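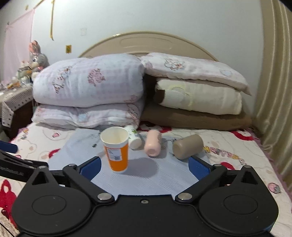
What a Paper Cup Is Made Of

A paper cup looks like a simple thing. It is a tube of paper with a flat bottom. But plain paper cannot hold a drink for long. Water soaks into it, the paper goes soft, and the bottom drops out. A cup that works has to solve that problem and a few others.

Paper is made of fibers. Fibers are tiny threads, and most of the ones in paper come from wood. In a paper mill the wood is broken down into a wet, gray-white mush called pulp. The pulp is spread in a thin layer on a moving screen. Water drains through the screen and the fibers are left behind, lying across each other in all directions. Rollers press the layer flat and hot drums dry it.

The paper used for cups is thicker than writing paper. It is called cupstock. It must bend without cracking and it must stay stiff when a person squeezes it.

Why water gets into paper

Between the fibers in a sheet of paper there are very small gaps. Water is pulled into narrow gaps by itself, even uphill. This is called capillary action. You can see it when the corner of a paper towel touches a puddle and the wet patch climbs.

Water also sticks to the fibers themselves. When it gets between them, it loosens the hold that each fiber has on the next one. Wet paper tears easily for this reason.

The lining

To keep water out of the gaps, the inside of the cup is covered with a thin layer of plastic. The usual kind is polyethylene. It is melted and spread on the paper while the paper is still in a big roll, long before there is any cup. The layer is thinner than most plastic bags.

Cups for cold drinks often have a lining on both sides. A cold drink makes water from the air gather on the outside of the cup, so the outside needs protection too. Older paper cups were coated with wax. Wax works well with cold water but melts in hot tea.

How the cup is put together

1. The roll of coated paper is printed with color on the outside.
2. A machine cuts out the side piece. It is shaped like a fan, with two curved edges and two straight ones.
3. The fan is wrapped around a metal form. The straight edges overlap, and heat melts the plastic between them so that they stick. This line is the side seam.
4. A round piece is cut for the bottom and pushed into the narrow end.
5. The lower edge of the side is folded in around the bottom piece and pressed tight.
6. The top edge is rolled outward to make the rim.

The rolled rim has 2 jobs. It gives your lips a smooth edge, and it keeps the top of the cup round. A cup with the rim cut off bends out of shape much more easily.
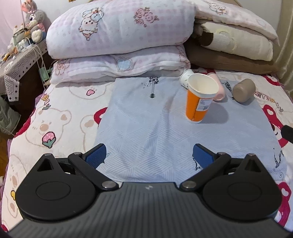 Why are paper cups wider at the top than at the bottom?

The slanted sides let one cup slide into another, so a tall stack takes up little space in a box or a cupboard. The slant also helps in the factory, where the finished cup has to slip off the metal form.

Try it: a soaking test

You need a sheet of writing paper, a paper cup, a plate, a spoon and a clock.

Fold the writing paper into a small tray with raised sides and set it on the plate. Put the cup next to it. Pour 2 spoonfuls of water into each. Look at both after 11 minutes and again after 19 minutes. Touch the underside of each one. Write down what you find.

Words to know

Capillary action: the movement of a liquid into narrow gaps.
Cupstock: the thick paper used for making cups.
Pulp: wet, broken-down wood fibers.
Seam: a line where two edges are joined.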